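**Jernora – information à notre clientèle (1/7)**
La maison Jernora étend son service de plats à emporter à la commune de Rosthorpe. Les commandes sont prises de 11 h 30 à 14 h, puis de 18 h à 21 h 30, au comptoir ou par l'intermédiaire de la plateforme Trustel.

**(2/7)**
La carte de livraison est volontairement plus courte que celle de la salle. Les fritures fines et les œufs mollets en ont été retirés : ces préparations supportent mal un trajet de plus de quinze minutes. Elles demeurent servies sur place.
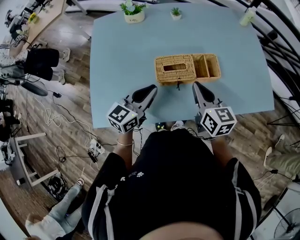 **(3/7)**
Le bouillon de bœuf, élaboré selon la recette de la maison Trịnh, est conditionné séparément des nouilles et des herbes. La portion individuelle contient 500 ml de bouillon et 200 g de nouilles de riz. Nous recommandons de porter le bouillon à frémissement avant de le verser.

**(4/7)**
Allergènes : le bouillon contient du céleri et de la sauce de poisson. La sauce aux arachides est livrée à part, dans un pot fermé de 100 ml, et uniquement sur demande. Toute allergie doit être signalée au moment de la commande – le champ « remarques » de Trustel est lu en cuisine avant la préparation.
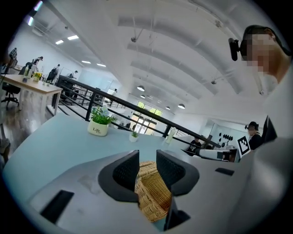 **(5/7)**
Les frais de livraison sont inchangés à l'intérieur de Rosthorpe. Les adresses situées au-delà du pont ne sont pas encore desservies ; le retrait au comptoir y reste la seule possibilité jusqu'en avril.

**(6/7)**
En réponse aux messages reçus : les baguettes et les serviettes ne sont plus jointes d'office. Il convient de cocher l'option correspondante, sans supplément. Les contenants en verre consignés sont repris au comptoir pendant les heures d'ouverture, rincés et munis de leur couvercle.

**(7/7)**
Pour les commandes de groupe – dix couverts et plus – un délai de 48 heures est demandé. La liste des plats concernés est disponible au comptoir. Les réclamations relatives à une commande Trustel doivent mentionner le numéro figurant sur le ticket.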